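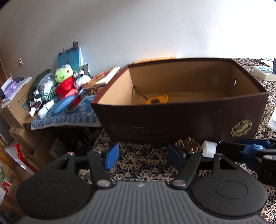 Figure 1. Patterned floor, Hokesville.

3.2 Talking about floors

I went into the Hokesville interviews wanting to talk about kitchens. My question list had a whole page on stoves and cupboards, and the floor got a single line near the end, mostly as a warm-down before I packed up my notebook. Then people kept wanting to stay on that line! By the second week I had moved it up to the front, and by November I was letting it run for 15 minutes if the person felt like talking (most did, and a few got down on their knees to show me a join or a worn patch by the sink).

We visited 41 households in the end and recorded 52 interviews, as several homes had more than one adult who wanted a turn. Themba Khumalo did the ones on the Ratimach side of town and I did the rest. We used the same opening question everywhere: "How did this floor come to be here?" I like that wording because it doesn't assume the person chose it. Plenty of them hadn't. They had moved in on top of somebody else's taste and then lived with it, sometimes for decades.

Patterned floors like the one in Figure 1 got far more talk than plain ones. With a plain floor, people told me when it went in and what it cost, and we were done. With a pattern they had stories. One woman on Homero Street learned to count on hers. Another respondent told me he had hated his for eleven winters and then, when his daughter offered to replace it, found he couldn't go through with it. I asked him why and he said he'd have nothing to look at while the kettle boiled. I wrote that down twice by accident, so I must have liked it.

The other thing that came up a lot was dirt. People were very frank with me about this, and I was glad of it. A busy pattern hides crumbs, and renters in particular brought this up as a plus, while owners tended to bring it up as a worry (how do you know it's clean if you can't see that it isn't?). I don't want to lean too hard on the split between renters and owners, as our owners were also a good deal older, and we can't pull those two things apart with a group this size. Themba thinks age is doing most of the work. I go back and forth.

We coded the transcripts separately and then sat down together to compare. Our biggest disagreement was over what to do with remarks about noise and cold. I had put them under "comfort" and Themba had put them under "repairs," and when we reread the passages he was mostly right: people raised a cold floor when they were telling us about a landlord who wouldn't fix something. We moved those passages and left a note in the codebook. Only 2 remarks stayed where I'd had them, both from the Mahlangu household, where the cold floor was spoken of fondly as the best spot in the house in summer.

One gap I should mention before getting to the findings on replacement. We never asked about floors people had already torn out. Several respondents brought them up on their own, with real feeling, and I wish I'd had a question ready. I've added one for the next round of visits.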